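Bottle to coaster, home desk, take 2
April, late afternoon
Nustdale bench notebook

Carried on with the hand-held collecting. Same task as this morning: bottle starts somewhere on the desk, bottle ends standing on the red coaster, fingers open, back away. The orange cup stays out as the thing not to hit. Target is 200 good ones from this desk before we move to the next place on the Lashari list, and I am writing down my doubts now while I still remember them.

First doubt. The Lashari plan says "varied household surfaces". We are getting one household surface, many times over. I have been moving the bottle between goes and leaving the clutter at the back alone, and I suspect that whatever Rander learns from this it will learn partly from the row of jars along the wall. Last time we did something like this the policy was very good until we tried it on another table. The write-up called that "some sensitivity to background". I would have used a shorter word. 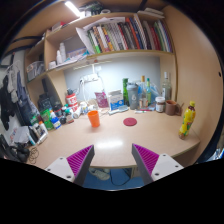
Start position, bottle out to the right, coaster clear.

Start positions so far lean heavily to the right. I'm right-handed and it is the comfortable side to reach for. Tried to make myself use the left, and the reach goes across the cup, so I slow down, and then those examples are slower than the others and will teach it that left means slow. Marked them in the sheet with an L. Somebody can decide later whether to keep them — my vote is keep, and say so in the notes, which is more than we did last time.

Second doubt, the desk top. It throws back the ceiling light in a bright patch near the middle. When I lean in, my own shadow moves the patch about. Zonik (the tracking software, for anyone reading this in a year) claims to cope with this. What Zonik means by cope is that it doesn't report an error. I had 20 takes this morning with no warnings at all, and on playback the path of the hand in two of them had a jump in it that my arm certainly didn't make. Threw both out. How many of those are sitting in the older sets where no one played anything back, I don't know and would rather like to.

Suggest: play back every tenth take on the spot. It costs a minute. If the jump is there, bin the take and note where the hand was at the time.

Third doubt is the grip. The bottle narrows at the middle, so the obvious thing is to close there, and I do it nearly every time without thinking. That's fine for this bottle. The task sheet says "bottle", with no more detail, and a straight-sided one has no such helpful place. I did a few takes closing higher up, across the wide part, and they felt worse. Probably worth having for that reason. The pads turn slightly when the load is off centre, and I don't know if the width reading is taken before or after that turn. Asked about it in the channel in April last year as well, going by the search. No answer then either.

What counts as finished is also vague. The sheet says "on coaster". The coaster has a rim, and a base set down half on the rim looks all right from above until you let go. I have been counting a take as good only if I could open the fingers, back off and leave it standing with the whole base inside. If the others are being kinder than that, our numbers can't be compared and we should stop putting them in one table.

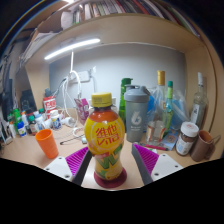 What I don't believe yet

The claim in the proposal is that 3000 examples from several homes will be enough for Rander to do pick-and-place on any desk. I can't find where the figure comes from. The document it points to points to another document, and that one is about drawers. It may well be right. I'd be happier with a small test now, trained on this desk only and tried on the kitchen side with the same bottle and the same coaster, so we find out early how badly it travels.

Also not convinced the cup is doing anything. I never hit it. A cup that is always in much the same place and never touched is furniture as far as the learning goes. Tomorrow: move it between takes, put it right beside the coaster for a batch, take it away for another batch.

To do
Move the cup (see above).
Left-side starts until I'm bored of them, at normal speed.
One batch with the shelf light off.
Ask again about the width reading.
Write down properly what "on coaster" means and get the others to agree to it before anyone collects more.
Charge the spare battery. It was flat again.

Stopped early. My takes get sloppy when I'm tired and there is no column in the sheet for that.

Recent entries
Bottle to coaster, home desk, take 1
Zonik drift check, corridor and stairs
Worn finger pads: when to swap them
Lashari site list, second version
Drawers again

Filed under: Data collection, Hand-held gripper, Rander, Grumbles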